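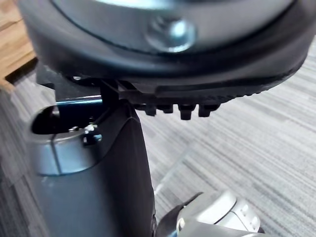

*Round bolt head in a silver plate, black rim around it.*

Subject: Re: [homalwood-menders] Re-tightening, and that Nondik paste

Crescencio Ponce wrote:

> I've finally read the Nondik leaflet all the way through and I think we should adopt it as the standard advice on the list page. Short version: every bolt gets nipped up after the first 2 hours of use, again at 6, and then every 100 hours for life. Spring washer under every head. Paste on every thread. They say treated bolts held 500 times longer than untreated ones.
>
> I did all this on the Villaseñor mower in the spring and nothing has come loose. I rest my case!
>
> Crescencio

Crescencio, you can't rest it there. You haven't unpacked it yet.

The mower first. You put new washers on, cleaned the threads, used the paste and went round with a spanner at every interval, all in the same season. Nothing came loose. Which of the four did it? You also wrote to the list in April that the old engine mount was worn through and you'd swapped it, and I'd want to know how much of the rattling went out of the door with the old mount. My own mower has had none of the treatment and nothing has come loose on that either. I don't offer that as proof of anything, and I don't think yours is proof of anything.

Then the 500 times. Longer than what? I have the same leaflet and it doesn't say what the untreated bolts were, how tight they were to begin with, or what was done to them. If you start with a bolt that's barely finger tight and shake it, it'll be on the floor in a minute, and then very nearly anything looks marvellous next to it. A smear of jam would. I wrote to Nondik in August asking how the test was done and got back a second copy of the leaflet.

Spring washers I've moaned about before and will again. Once the bolt is properly tight the washer is squashed flat and is just a washer with a cut in it. The idea that the sharp ends dig in and stop the bolt turning is lovely, and on soft metal you can sometimes find a scratch to back it up, but I've undone plenty of bolts with spring washers under them that needed no persuading at all. I've no quarrel with anyone who leaves them where the maker put them. Telling people to add them everywhere is another matter, especially where the bolt is only just long enough as it is.

What bothers me most is the "every 100 hours for life". A bolt that was done up right and hasn't moved doesn't want a bit more. People go round "nipping up", each time a little further, and one day the head comes off in the socket. Then they write to us and say the bolt was poor quality. We had three of those threads last year and in each one the owner mentioned, quite proudly, how often it had been tightened.

I will give you the first check. New gaskets settle, paint under a head gets crushed, rubber and wood give a bit, and a joint can lose its grip without the bolt having turned at all. So one look after a few hours' running seems fair to me. If it has lost a lot, I'd be asking why before doing anything else. If it hasn't, put a dab of paint across the head and onto the part, and after that you only need your eyes. The line's broken or it isn't. It won't tell you everything (see the settling business above) but it costs nothing and snaps nothing.

Where the handbook gives a figure, use the handbook. Nurhan Ekinci put up scans of the Clellilberg ones and the tables are readable apart from the page with the tea on it. Do mind whether the figure is for dry or oiled threads, as the same pull on the wrench gets you a much tighter bolt on an oiled one. Nondik's leaflet says nothing on that either, and paste on a thread is hardly the same as a dry one.

So I'm against putting it on the list page. If people want to buy the stuff, let them, it's their money. What I'd support is a short note along these lines:

- clean the threads
- use the maker's figure, and check if it's dry or oiled
- look once after the first few hours
- mark it with paint and leave it alone

If you'd like to try it properly, do half the bolts on the mower with paste and half without, same washers, same tightness, paint mark on all of them, and tell us at the end of next season. I'll happily eat my words if the bare ones wander off.

Nurhan, could you rescan the tea page when you get a chance? It's the one with the blade bolt on it.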